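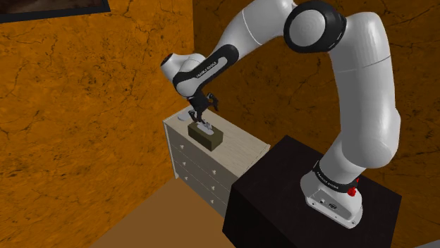 Pulling one tissue out of a box is harder than anything she did in her exams, according to Séverine Moulin, and the rest of the evening club at Kurnel would (I think) agree with her. They have been at it since January, all 12 of them, building their simulated room bit by bit, cracked orange walls and all, and teaching the arm to reach down to the chest of drawers and take hold as gently as you or I would with a streaming cold. By the week I visited they had logged 1,064 tries, and they were still arguing cheerfully over the grip!

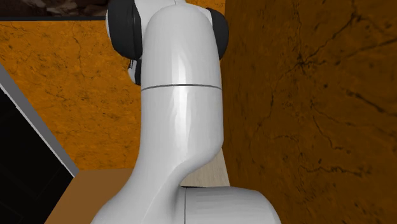

Tetteh Owusu told me he could spend a whole evening on one bend of the elbow and go home perfectly happy, and having sat beside him until well past nine, with the tea going cold and Yvette Fraser reading out joint angles from the next desk, I believe every word. Next term they move on to the drawers.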